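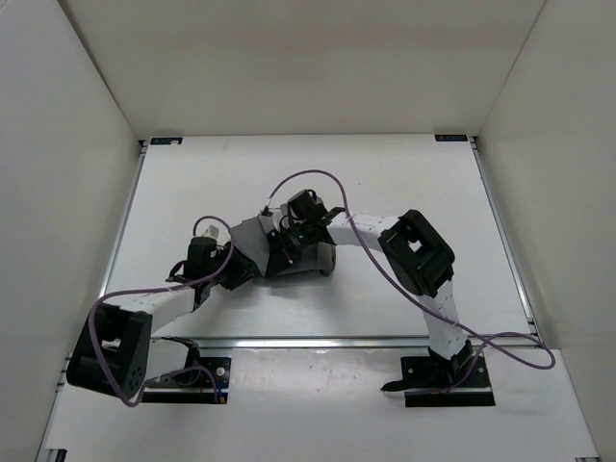

Ticket : statistiques des lanceurs fausses après import
Ouvert par : Dayana Espinoza, club de baseball de Nanddale
Produit : Cenden, module feuilles de match
Priorité : normale (je l'aurais mise plus haut)

Constat
Depuis l'import du 12 janvier 2024, notre gaucher affiche une moyenne de points mérités de 1000. Le total de retraits sur des prises, 70 pour la saison, est resté correct. Je doute donc que le fichier source soit en cause, contrairement à ce que dit la première réponse reçue.

Essai 1 — vider le cache
Fait, sur deux postes. Aucun changement, comme prévu.

Essai 2 — réimporter la saison
Même valeur, et en prime les matchs contre Coetzee apparaissent en double. Je les ai supprimés à la main.

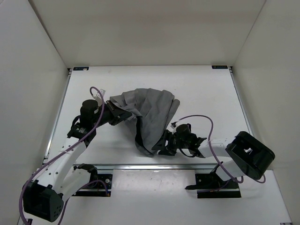

Essai 3 — corriger les manches lancées
Le support Britlow suppose que « 5.2 » est lu comme un nombre décimal, alors qu'il s'agit de cinq manches et deux tiers. Admettons. L'écart serait minime, et n'expliquerait pas un tel chiffre. J'ai quand même ressaisi une feuille : rien.

Réponse du support
Correctif annoncé pour mars. Dossier proposé à la clôture.

Suite
Je refuse la clôture. On m'avait déjà promis un correctif pour les coups sûrs — je l'attends toujours. Merci d'indiquer quel champ sert de diviseur dans le calcul.

Statut : en attente du support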